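Pantalla hinchable Pulum para cine al aire libre - ficha y opinión de la casa

Os cuento primero cómo acabé vendiendo pantallas, que me lo preguntáis mucho. Llevo media vida montando sesiones de verano en patios, campings y plazas de pueblo, y la Pulum es la que yo mismo saco de la furgoneta cuando el bolo es mío. La probé un agosto entero, con viento, con niños corriendo por detrás y con un alcalde que quiso dar el discurso apoyado en ella (aguantó, la pobre).

Es de soplador continuo, o sea que el motor se queda encendido toda la película. El ruido se nota en la primera fila si la peli es muy callada, no os voy a engañar, pero poniendo el soplador detrás y algo ladeado se lleva bien. La tela de proyección va aparte, con velcro, y se puede lavar. ¡Lavadla, por favor! Me han devuelto alguna de alquiler con medio granizado encima.

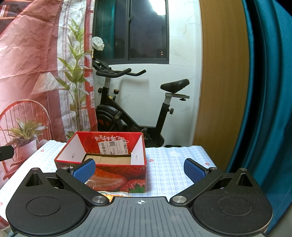 La tela admite proyección por delante y por detrás, y yo siempre que hay sitio proyecto por detrás, que así nadie se cruza con el haz cuando va a por palomitas. Para marcar el centro antes de que anochezca pego en la tela un circulito de papel con una cruz dentro, igual que la marca blanca que lleva la carcasa gris de la foto, y con eso encuadro el proyector en un momento. Luego se quita y listo.

Qué entra en la bolsa: la estructura, la tela, el soplador, 12 piquetas, los vientos y 2 sacos para lastre, que vienen vacíos. El proyector no va incluido. Si me pedís consejo, el Clillov tira bien en cuanto cae el sol del todo, y el Kwak es más barato pero necesita noche cerrada. De altavoces tengo los Fuller, que suenan de sobra para una plaza mediana.

Precio: 2.226 euros con IVA. El alquiler de fin de semana sale a 600, y si después os la quedáis os lo descuento entero - esto solo con la Pulum, con las otras no me dan los números. El envío a la península va incluido; a islas preguntadme antes.

Para reservas y dudas sobre permisos o derechos de exhibición (eso va aparte y conviene moverlo con tiempo), escribidme por el formulario.

Anderson Lacerda
Precios revisados el 4 de noviembre de 2025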